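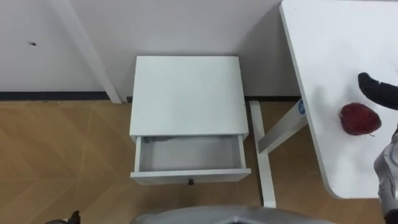 客房床头柜,抽屉拉开检查

Ollia 小屋 入住前安全检查表(附我的碎碎念)
检查日期:2018年8月11日

先说两句。这张表是我自己用的,格式不讲究,想到哪儿写到哪儿。房子出租第三年了,每年旺季中间我都要从头到尾过一遍,去年偷懒跳过了一次,结果十月份热水器的泄压阀开始滴水,客人半夜给我打电话,我穿着拖鞋开车过去的。所以今年老老实实来。有朋友跟我要过这张表,那就贴出来,你们自己删改吧。

标记:√ 没问题 △ 能用但要盯着 × 要处理

一、大门和走廊

1. 门锁、备用钥匙 √
锁芯上个月刚换,还有点紧,滴了石墨粉好多了。千万别滴食用油,我干过,粘了一冬天的灰。

2. 门口台阶防滑条 △
最下面那级翘了一个角。先用胶粘回去,要是再翘就整条换掉。

3. 走廊夜灯 √
感应有点迟钝,人走过去两步它才亮,不过总算会亮。

4. 烟雾报警器(走廊) √
按了测试键,响得我耳朵疼,楼下的狗也跟着叫。电池写的是去年的日期,顺手换了新的。

二、厨房

5. 燃气软管 ×
摸上去发硬了,弯折的地方有细纹。这个不能拖,已经打给 Havadine 的维修部,周一上午来换。换好之前燃气总阀关着,灶台上贴了条子。这两天空着没人住,算我运气好。

6. 灭火器 √
压力表指针在绿区,插销在,铅封也在。挂的位置我一直觉得太靠近灶台,真着火了谁敢伸手去拿?这次挪到厨房门外边了,墙上多了两个旧孔,回头补。

7. 灭火毯 √
拆出来抖了抖又叠回去。叠回去花的时间比我想的长得多……

8. 冰箱插座 △
插头稍微有点松。晃一晃不断电,但我不喜欢这种手感,列进电工的单子里。

9. 刀具和高处的柜子 √
有带孩子的客人,所以刀全放在上柜,下柜装了儿童锁。有位客人留言说儿童锁连她自己也打不开,我在柜门里侧贴了说明,后来一想,贴在里侧有什么用呢,又改贴到外面。

三、浴室

10. 热水温度 △
水龙头放了一会儿再量,偏烫。已经往下调了一格,明天再量一次。家里有老人小孩的,这一项真的别嫌麻烦!

11. 漏电保护 √
按测试钮,跳了,推回去,正常。

12. 淋浴间扶手 √
我整个人挂上去试的,纹丝不动。膨胀螺丝是好东西。

13. 地漏 ×
下水慢。捞出来的东西就不描述了。捞完还是慢,要找人通一下,预算先写320,多退少补。

14. 排风扇 √
声音大,但吸力够,一张纸巾能吸住不掉。

四、客房

15. 家具稳固 △
高柜都用角码固定在墙上,逐个推过,没问题。书架那边少拧了一颗螺丝,大概是我上次刷墙时拆下来忘了装回去,现在还在我大衣口袋里也说不定。

16. 抽屉 √
每个抽屉都拉开看一遍,主要查三样:滑不滑得动,会不会一拉就整个掉出来砸脚,把手松没松。顺便看看有没有上一位客人忘下的东西。床头柜的抽屉最容易藏东西,我捡到过耳塞、假睫毛,还有一整板晕车药。药一定要拿走,下一家要是带着三岁的小朋友,后果不敢想。

17. 窗户限位器 △
东边那扇卡得住,西边那扇用点力就能推过去。在网上订了 Vamau 的替换件,69块一套,到货前先把那扇窗锁死,钥匙我带走。

18. 窗帘绳 √
全换成无绳的了。换的那天我在梯子上骂了一下午,现在觉得值。

19. 床架 √
坐上去左右摇,不响。床垫翻面,床底吸尘,没有发现任何小动物,感谢老天。

20. 接线板 ×
不知道哪位客人留下的一个旧接线板,外壳有裂缝,没有任何标志。直接剪掉插头扔了。别心疼,这种东西送人都是害人。

五、阳台和外面

21. 栏杆 √
靠上去,推,晃,蹲下来看底座有没有锈。有一点浮锈,砂纸打过,补了漆。

22. 晾衣架 √
一切如常。

23. 外墙灯 △
灯罩里有积水。擦干重新装,密封圈往里按了按。下次大雨后再来看。

24. 逃生路线图 ×
原来那张褪色褪得只剩“出口”两个字。重新打印,贴在大门内侧,再放一张在 Echevarría 那本旧导游手册里,客人都爱翻那本。

六、要办的事(按急的先后)

燃气软管,周一上午,人要在场
西窗限位器,到货就装
地漏
高柜少的那颗螺丝(先翻口袋)
冰箱插座,跟电工约时间
复测热水温度
逃生图打印两份

补充几句:从进门到写完花了我整整一个下午,中间吃了7块饼干。有人问为什么不请物业公司来做,我请过一回,他们的报告漂漂亮亮全是勾,连阳台都没出去过(我后来发现阳台门根本是从里面反锁着的,钥匙在我手上)。从那以后我就自己来了。

下次全面检查定在十月,到时候暖气那部分要加进来。要是你们的表里有我漏掉的项目,留言告诉我,尤其是一氧化碳报警器装多高这件事,我看了好几种说法,越看越糊涂,最后照着说明书装的。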